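3. The things on the table

3.1 How I picked them

I should say up front that this is the part of the study I enjoyed most, and also the part that two early readers told me to shorten. I've shortened it a bit.

The question for the whole paper is what words people reach for when play things and ordinary household things are mixed up together on one surface. If you put a toy slice of cake in a toy kitchen, people say "cake" and get on with their day. Put the same slice next to a bar of soap and a pack of gum and they slow down. Some say "cake," some say "toy cake," some say "fake cake," and a few ask you if it's a trick. I wanted to know how much of that comes from the thing and how much comes from the neighbors.

So I needed a set that was small, cheap, easy to replace and a little bit awkward. I started out with the Drummond list, our in-house list of everyday objects, which runs to 1,000 entries and which I have come to know far too well. I crossed out anything too big to pick up in one hand. Then I crossed out anything breakable (a decision I made one mug too late). Of what was left, I kept things that had an obvious toy version in the shops or that regularly turn up in bathroom drawers, coat pockets and the bottoms of bags. The toys themselves aren't on the list and had to be chosen by eye.

The surface mattered more than I expected. My first pilot at Brekolcombe used a brown table with a strong grain, and people kept telling me about the table! Their answers were full of "the thing on the dark bit" and "the one by the knot." For the main sessions at Zultusden we used plain white, with plain walls behind it, and the table talk went away almost completely. Answers got shorter too, and they were about the objects.

Figure 3. The white table at Zultusden, toward the back walls. The toy slice of cake is on the right, and the yellow and green toy lies near the back wall.

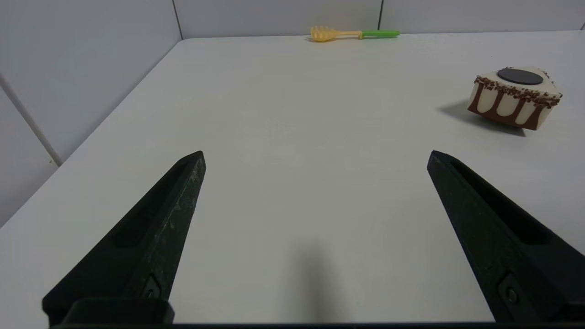

Page last changed: 16/12/2021

3.2 The two toys

The yellow and green toy was the star of the sessions, and I hadn't planned on that. I chose it for its colors. It has a yellow head and a green handle, it's small, and it is plainly a toy, so I assumed people would settle on one name and I'd have a nice easy baseline to compare everything else against. No such luck. In the pilot people called it a brush, a spatula, a scoop, a paint thing, a "dish scrubber for dolls" and, in one written answer I still like, "the yellow one with opinions." I thought about swapping it for something tamer and I'm very glad I kept it. If I had only used objects with agreed names, there would have been hardly any paper to write.

I kept the full spread of answers for this toy and didn't fold them into one label. A reviewer of the earlier draft wanted a single correct name so that answers could be scored right or wrong. I understand why, it makes the tables much prettier, but I can't go along with it. A person who says "brush" and a person who says "spatula" may be looking at exactly the same feature and imagining a different job for it, and that is the bit I'm interested in. In Section 5 I group the answers by the job they imply (cleaning, cooking, painting, other) and leave the spelling and the exact word alone.

The cake slice behaved very differently. Everybody had the word "cake" ready. What moved around was the word in front of it. People who named the cake first, before anything else, tended to say only "cake" or "slice of cake." People who got to it after the household things were much more likely to add "toy," "pretend" or "plastic" (that last one is their guess, and I never told them what anything was made of). I take this to be the neighbors at work: once you've named a couple of things you could use or chew, it starts to feel necessary to warn the listener about the one you can't eat.

There's a wrinkle with the decoration. The slice has a big round black piece on its cream-colored top, and a fair number of people went straight for it and said "cookie cake" or "the cookie one." I had thought of it as trim. I now think it's doing a lot of the work, and if I did the sessions again I'd run them with a plain slice as well.

3.3 The household things

The rest of the set was there to be boring, and mostly it did its job. The soap bar was soap. The gum was gum, or was named by brand, and I'll come back to brands in a moment. I have no stories about the soap. It was the best behaved object in the study and it gets one row in Table 2.
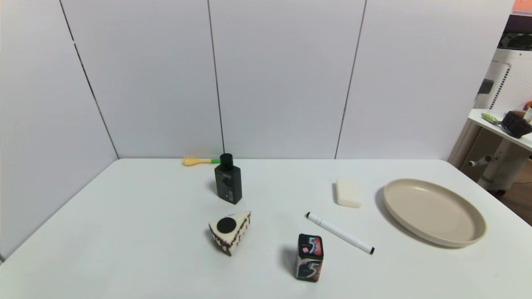 The bottle is another matter. It's dark gray, squarish in the body, with a round black cap, and that was enough for people to be very sure of themselves and to disagree completely. We got shampoo, aftershave, shower gel, lotion, "men's something" and a surprising number of sauces. The writing on the front is small, and from where participants stood they weren't able to lean on it, so they went by shape and color. I find it interesting that so few people fell back on plain "bottle," which would have been the safe choice. My guess is that a bare shape word feels like giving up. People would much sooner commit to aftershave and be wrong.

Now brands. The gum comes in a tall, mostly black pack, and the brand name is simply "5," which made a mess of my spreadsheet. For a while my script was happily reading those answers as ratings and averaging them. I caught it when one session appeared to have given the soap a very low score for a question I had never asked. If you are building a set like this one, please keep digits out of your product names, or at least store the answers as text from the start. I did neither and it cost me most of January.

I had been told to expect that brand names would drop out once toys were on the same table, the idea being that toys push people into a general, storybook sort of vocabulary. I didn't see that. People who used the brand name for the gum went on using it with the toys right there. What did change was the order. With toys present, the gum was named later.

3.4 Laying things out

There was no marked grid. I tried one at Skanatberg and it made the table look like a board game, and people asked whose turn it was. After that I laid things out by hand with three loose rules. Nothing could touch anything else, because two things touching get named as a pair ("soap and a dish," when there was no dish). The toys couldn't be next to each other every time. And each session had to have something near the front and something near the back, so that I could check whether people just name the closest thing first.

They do, a little. It's a weaker pull than I feared, and color beats it easily. The yellow and green toy was often named early even when it was lying at the back, and people would reach past the nearer things in their sentences to get to it. On white, anything bright has a head start. I could have controlled for this by using only dull objects, but then the set would look like nothing anyone owns.

I was less careful about which way things faced, and I regret that. An upright pack and a pack lying down aren't the same object to a person naming it. Lying down, the gum was sometimes "a box" or "a case." Upright it was gum nearly every time. The cake has the same problem, and whether the tip or the broad end is turned to you changes how much of the side you get to see. I noted facing for the later sessions only, so the comparison in Table 3 uses those and leaves the early ones out.

3.5 What we collected

In all, 400 people took part in the main sessions, and after throwing out blanks, doodles and one very long shopping list we had 1,777 usable names. Nobody was asked to name everything. They were told to write down whatever they'd mention if they were describing the table to a friend on the phone, and to stop when they felt like stopping. That instruction gives uneven data, with some objects named far more than others, and I know it annoys people who like full tables. But who lists every item on a table to a friend on the phone?

I set aside 100 of the names, picked at random, to work out the coding rules, and those don't appear in the results. The rules themselves are in the appendix. The one that caused the most back and forth was what to do with "thing." I ended up treating "yellow thing" as a name and "thing" alone as a blank. You may well disagree, and the raw answers are shared with the paper so that you can recode them your own way and see how far the numbers in Section 5 shift.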